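The Slow Failure of the Ear Cushion

By Lies Wouters
Jun 1, 2020

The first part of a headset to wear out is usually the part that costs the least to make. Drivers last for decades if they are not overdriven. Headbands crack, but seldom early. The cushion, a ring of foam inside a thin synthetic cover, starts to change the day it is first worn, and it changes the sound as it goes.

Chidubem Okoro has repaired headphones in Tondport for nine years. His bench holds a coupler, a measurement microphone, a clamp gauge and a drawer of cushions sorted by inner diameter. Most of the units he receives arrive with a note saying that the bass has gone. He measures the driver first, as a matter of procedure, and in most cases it meets its original curve.

"The customer has a leak," Okoro said. "They describe it as a speaker problem."

A closed-back earcup depends on a sealed volume of air between the driver and the ear. At low frequencies the driver works as a pressure source. Any gap between the cushion and the skull lets that pressure escape, and the loss grows as frequency falls. A small leak has little effect at 1,000 hertz and above. In the lowest octaves the same leak can take away most of the output. Eyeglass temples produce it, as does thick hair. So does foam that no longer springs back.

Slow-recovery foam is the common filling. Heat from the head softens it, which helps it conform, but repeated compression breaks down the cell walls. The cushion loses height. The ear then sits closer to the driver, the enclosed volume shrinks, and the upper midrange shifts as well. Listeners tend to notice only the bass.

Covers fail by a different route. Polyurethane-coated fabric is vulnerable to hydrolysis, a reaction with moisture that proceeds in storage as well as in use. Skin oils and hair products speed up the damage at the contact surface. The coating flakes away from its backing, and the bare textile underneath passes air. Velour does not flake, but it leaks by design, and a headset tuned for one material will not measure the same with the other.

Herthorpe, a small supplier of replacement parts, sells cushions in 10 sizes. Its catalog lists inner diameter, outer diameter and uncompressed height. It began listing foam density in January, after repair shops asked for it. Okoro considers density the more useful number, and he records clamp force before and after each replacement.
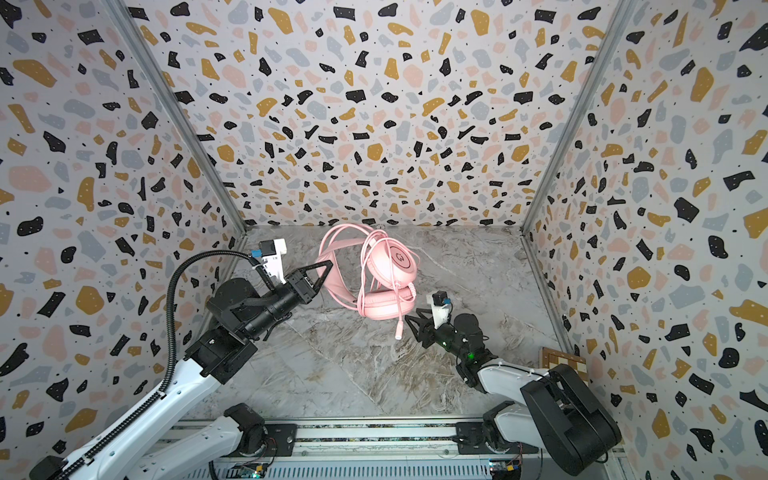 Can a worn cushion be restored without replacing it?

Cleaning will remove oil and slow further damage to the cover, but collapsed foam does not recover its original height. Wipe the surface with a damp cloth and mild soap, let it dry at room temperature, and avoid alcohol on coated fabric. Once the coating has begun to flake, replacement is the only repair that brings back the seal.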